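Reusable Carrier Packing Study: Progress Report, Second Period
Prepared for the Herketti program office by Orestis Tsolakis
Reporting period ending January
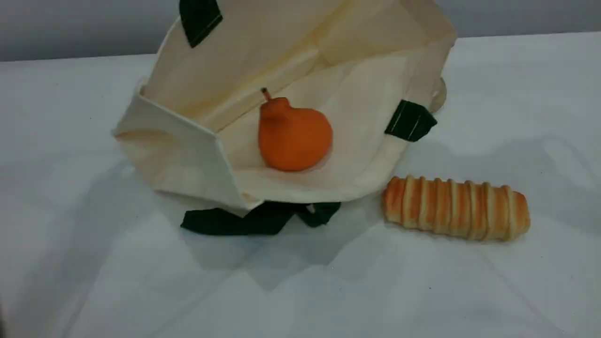
Figure 1. Canvas tote on its side, orange pear inside the bag, bread roll on the table to the right.

1. Status

Work packages 1 and 2 are complete. Work package 3 (packing order and bag position) is under way and is the main subject of this report. Work package 4 (handle wear) has not started. Spending is within the approved budget for the period, with one transfer between lines described in section 6.

The program office asked after the first report for a shorter text and fewer tables. The full tables are now in the annex, which is sent separately.

2. Scope of work package 3

The work package compares how small grocery items go into a soft carrier when the carrier is standing, hanging from a hook, or lying on its side on a table. The side position was added at the request of Mometti, whose store staff often pack from a low counter and do not have a hook within reach. It was not in the original proposal.

Item sets are kept small. Each set has at least one item that rolls and one that can be crushed or marked by a heavier neighbor. Produce and bakery shapes make up most of the sets. Jars and cartons will be added in the next period.

A trial is one complete packing of one set into one bag. The bag is emptied and reset between trials. A trial is counted as complete when all items in the set are inside the rim and the bag can be lifted by both handles without an item leaving it.

3. Trials to date

A total of 223 trials were logged in the period. Of these, 145 used the side position and the remaining 78 were divided between standing and hanging. The imbalance is deliberate. The standing and hanging positions were covered in work package 2 and were repeated here only as a check on the earlier results.

Of the 145 side-position trials, 101 were completed without the packer having to reopen or re-form the bag. In the other 44 the upper panel dropped over the opening before the last item was in, or the lower panel folded under and shortened the usable depth. Yeison Rivadeneyra reviewed all 44 and found that the drop of the upper panel was by far the more common cause.

The check trials agree with the work package 2 results. No correction to the earlier report is needed.

4. Observations on the bags

Two carriers are in use, a Siver canvas tote and a Baumgartner tote of lighter cloth. The heavier canvas holds its corners when laid down and keeps an opening large enough for a hand. The lighter cloth goes flat within a few trials and has to be held open. Washing makes the difference smaller. After the second wash the heavier bag had lost some of its stiffness, and the number of reopened trials rose. Wash count is now recorded on every trial sheet.

Handle position matters more than expected. A handle left lying under the front edge of the bag is out of the way of the opening, but it can catch when the bag is turned upright. A handle left across the opening catches items on the way in. The work instruction did not say where the handles should go, and early trials differ on this point. It has been revised, and the 4 early sheets with no handle position recorded are marked in the annex. They have been kept in the totals.

Rounded items settle toward the deepest fold. When a pear shape goes in first it tends to stay there, and a bread item placed after it rests against it. With the order reversed, the bread item takes the low position and the heavier fruit ends up on top of it. For a real roll this is the order that causes damage. Fruit first is therefore the working recommendation for the side position, subject to the jar and carton trials.

5. Table and room setup

Trials moved to a white tabletop against a plain wall at the start of the period. The previous table had a dark grain that made it hard to see the edge of the bag in the record photographs. Lighting was left as it was. The deep part of the bag is still darker than the rim in most photographs, and Rivadeneyra has asked for a second lamp. The cost is small and can be met from consumables.

The table is wiped down at the start of each session. Items are returned to a numbered bin after each set so that the same pieces are used in every repeat.

6. Budget

The purchase of replacement totes was brought forward from the next period because of the wash effect described in section 4. This was covered by moving funds from travel to materials. The total award is unchanged. Travel is not expected to need the money back, as the planned visit to Mometti has been changed to a call.

7. Open points

The definition of a complete trial does not cover the case where the bag is lifted by one handle. Store staff do this often. A proposal for a one-handle test will be sent to Herketti before work package 4 begins.

Baumgartner has told us that the lighter tote will be replaced by a new model. We would prefer to finish the present series with the old one and have set aside enough bags to do so.

The annex uses two different names for the lower panel ("front" and "under"). This will be corrected in the next version.

8. Work planned for the next period

Jar and carton sets in the side position, using the revised instruction.
Repeat of the fruit and bread sets with washed totes.
Draft method for work package 4, including the one-handle test.
Interim call with Mometti on counter height.

Questions on the trial data should go to Yeison Rivadeneyra. Questions on the budget transfer should go to Orestis Tsolakis.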